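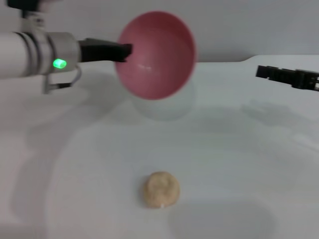 Zitora is a software package for task planning and motion control on two-arm robots. It was written for tabletop handling of dishes, containers and soft materials such as dough, and it runs on an ordinary workstation connected to the arm controllers. The first public version was released on February 15, 2024.

History

Development was begun by Rónán Ó Gríofa and Ita Kinsella as a replacement for Penimix, an older script-based sequencer. Penimix stored each task as a fixed list of joint positions, and a bowl placed slightly off its mark had to be taught again. Valentin Cordier wrote the first grasp planner. The perception module was added the following August by Zachary Ross.

Architecture

Zitora consists of three processes that exchange messages over a shared bus.

The perception process receives camera images and keeps a list of objects, each with a class, a position and a confidence value. Rigid objects are fitted to simple shapes. A bowl, for instance, is stored as a hemisphere with a rim circle, and grasp points are sampled along the rim. Soft objects have no fixed model and are stored as a height map that is rebuilt after each contact.

The planning process turns a goal into a sequence of actions and assigns each action to the left or right arm. An arm with no current action is given a hold position above the table, and its volume is treated as an obstacle for the other arm. A rim grasp may leave a bowl tipped on its side when lifted, so the planner checks the full swept volume of the bowl against everything else on the table before the lift is approved.

The control process runs at 100 Hz and sends joint targets to both arms. It limits speed near soft objects and stops both arms if either one reports an unexpected force.

Perception of low-contrast scenes

Pale objects on a white table are a known weak point. Early versions often merged dough with its own shadow, which made the lump appear larger than it was. Later versions estimate the shadow of each arm from its joint positions and subtract it before segmentation. Motion blur is handled in a similar way – images taken while a held object is moving fast are used for tracking only, and the object list is not updated from them.

Testing

The regression suite contains 1363 recorded runs and 52 simulated tasks. A change to the planner is accepted only if it passes all of the simulated tasks. Tadhg Flanagan maintains the suite and the log viewer, Curkau, which shows planned and measured paths on a common time axis.

Limitations

Zitora does not plan regrasps in mid-air. An object held by one gripper must be set down before the other can take it. Clear containers are not supported.

See also

Penimix
Curkau
Mac Suibhne grasp library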